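How to clean and repair a metal bin for building blocks

Updated 1st July

A sheet-metal bin is a strong place to keep blocks, and it can serve for many years. But blocks have corners, and they are thrown in more often than they are laid in. After some time the inside becomes scratched, coatings begin to come off in flakes, and the flakes stick to the blocks. I have cleaned and repaired several bins of this kind for the play and learning rooms in Dullthorpe. The method below is the one I use now. It takes one afternoon of work and then a night of waiting.

What you need

A bucket of warm water and a little washing-up liquid
Two soft cloths and one old towel
A hand brush and dustpan
A plastic scraper (an old plastic card is also good)
Fine sandpaper
A dust mask, safety glasses and gloves
Masking tape
Metal primer and metal paint, if you want to repaint
A torch
A second box for the blocks while you work

Before you start, ask how old the bin is. If it is very old and you do not know what kind of paint was used, do not sand it or scrape it. Old paint can contain lead. Buy a test kit or ask a person who knows about paint, and keep the blocks out of the bin until you have the answer.

Step 1. Take out the blocks and check them

Take all the blocks out by hand. Do not turn the bin over to empty it, even if it looks quicker. The metal edge is heavy and it will mark the floor, and perhaps also your foot.

Put the blocks on the towel and sort them by colour. It is not necessary for the cleaning, but you will notice sooner if some are missing. Our full set has 189 blocks and the first time we did this work we found only a part of them. The others were in a cupboard and under the radiator.

Look at every block from all sides. Run your thumb along the edges. If an edge is rough, put the block in a separate pile for later. If you find white flakes on a block, wipe it with a damp cloth and dry it at once. Wooden blocks should never lie in water. Plastic ones can be washed in the bucket, but dry them well before they go back.

Step 2. Brush and wash the bin

Brush the dry dust to one corner and lift it out with the dustpan. Then wash the walls from the top to the bottom, and the floor last. Use a cloth that is damp and not dripping. For a bin of middle size, 300 ml of soapy water is enough. If you use more, it runs into the joints and stays there.

If the floor of your bin has holes, put a tray or an old newspaper under it first. Clean the edge of each hole with the corner of the cloth, slowly, with gloves on. A hole in sheet metal can be sharp on the inside even when it feels smooth from above.

Wipe again with clean water and dry everything with the towel. Leave the bin open for one hour.

Step 3. Find the worn places

Now take the torch and hold it low, so that the light goes along the metal and does not shine straight down. Scratches and loose paint are much easier to see in this way. Look first at the places where the blocks slide and hit: the foot of the walls, the slope if there is one, and the middle of the floor. 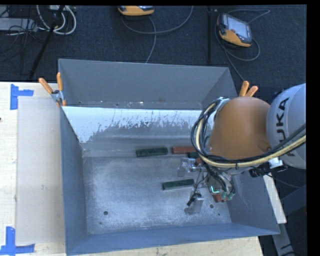
Jurgita Jankauskaitė
Materials and Repairs, Adomaitis Play Library

A bin can be worn in two different ways, and it is good to know which one you have in front of you. The floor between and around the green and red blocks is scuffed and mottled, but it is grey metal and it only needs cleaning and a look at the holes. The white strip under the far wall is another matter. Its lower border is ragged and flaky, and the grey metal shows through in scratched patches. A border like that is where I would begin with the scraper.

Mark the bad places with small pieces of masking tape. When the torch is off you will not find all of them again.

Step 4. Remove what is loose

Put on the mask, the glasses and the gloves. Hold the scraper flat and push it gently under the flakes. Take only what comes away easily. If you need force, the paint is still holding well and you can leave it.

When no more flakes come, sand the border between the coating and the bare metal. You want to feel no step with your finger. Sand in short movements and always in the same direction. It is slow, but a step in the old paint will be visible through the new one, and the blocks will catch on it.

Wipe up the dust with a damp cloth and throw this cloth away. Do not use it for the blocks.

Step 5. Paint, or leave it bare

Both are possible. Bare galvanised metal in a dry room can be left as it is. Plain steel will rust, so it should get primer and paint.

If you paint, read on the tin that the paint is safe for toys after drying. Put tape in a straight line above and below the strip. Apply one thin coat of primer, wait as long as the tin says, and then two thin coats of paint. A thick coat looks nice on the first day and comes off in large pieces by October.

My colleague King-fai Hsu does not paint at all. He puts a strip of thin felt on the slope and changes it when it is dirty. The blocks make less noise in this way, but small children like to pull at the felt, so I prefer paint.

Step 6. Deal with the holes

Check first what the holes are for. Some are made for screws which fix the bin to a table or a stand, and these must stay free. If a hole has no use, you can close it with a rubber plug from a hardware shop. Measure the hole before you go. I went without measuring and had to go twice.

Press the plug in from above until its collar is flat on the floor. Pull at it with two fingers. If it comes out, take the next size. Do not use plugs in a bin for children under 3 years, for they are small enough to be swallowed.

Step 7. Put the blocks back

Wait until the next day, even if the paint is dry to the touch. Lay the long blocks flat on the floor of the bin first, beside each other, and then the short ones on top. Do not fill it up to the rim. Our bin was made for nearly 200 blocks, but it is easier to use when a part of the set is kept in a second box.

How often

Brush the bin once a week and wash it once a month. I look with the torch twice a year. If you see new flakes between these times, take the blocks out the same day and repair only that place. You do not need to do the whole bin again.

Questions about paint or plugs can be left at the desk in Dullthorpe. Please bring the size of the hole with you.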